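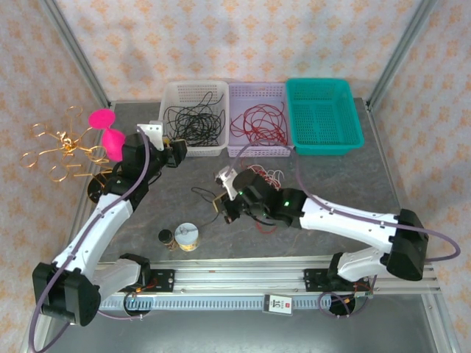 Getting Soccer Kit Clean Without Buying Half the Store

Posted Dec 20, 2021 by Yoon-hee Kwak

Every season somebody's parent swears by a new product for smelly shin guards. Last year it was a spray called Clollix. I used a whole bottle on two pairs and they smelled like shin guards with lemon on them.

Dish soap and a sink of warm water did better. Pull the sleeves off, scrub the padding with an old toothbrush, rinse until the water runs clear and leave them by an open window overnight. Don't put them on the radiator. The foam goes stiff.

Mud on socks

Let it dry first. I know the advice is to rinse right away, and I did that for years and mostly spread the mud around. Dry mud knocks off against the back step. Turn the socks inside out, wash cool, and skip fabric softener on anything stretchy.

Boots

Newspaper, stuffed in tight, changed once before bed. Usa Sriwong, who coaches our under-elevens, says cedar inserts work as well. Maybe – but they cost money and the newspaper was going in the recycling anyway.

I'm not convinced by the freezer trick for odor either. Mine came out cold and smelled the same by halftime.

Grass stains on white shorts

White vinegar and water, half and half, 22 minutes, then a normal wash. Some stains lift and some don't. If a page tells you it works every time, check whether it's selling something. Never mix vinegar with bleach, whatever the comments say.

Goalkeeper gloves

Hand wash only, lukewarm, palms never pressed together while wet. The Kong glove wash is fine if you already have it. I wouldn't go out and get it. Squeeze, don't wring, and hang them by the wrist straps.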